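Subject: Re: Trial terms for the Plindeo gripper kit

Members of the list,

Nima Nouri wrote:
> Could the reviewers confirm whether the Plindeo kit is offered
> with cloth handling included, and for what trial period?

The offer from Skarnatari covers a 30-day trial at a fee of 900 dollars, credited against the purchase price of 3,000 dollars. Cloth handling is part of the base kit. The wrist camera is supplied with it, and two views from our review are given below. 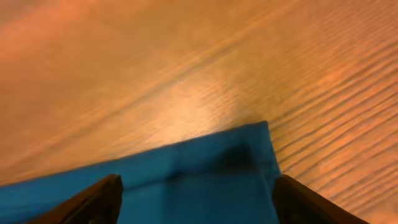
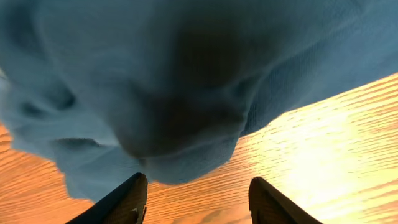
Wrist camera views with the gripper fingers spread: first the blue box, second the cloth.

Reviewers should note that glare from a glossy tabletop shows in both views. We have asked Skarnatari whether the exposure setting can be changed by the user. Support requests are to be answered within 48 hours under the trial terms.

Written comments on the offer will be accepted through the end of October.

Equipment Review Office
Asadi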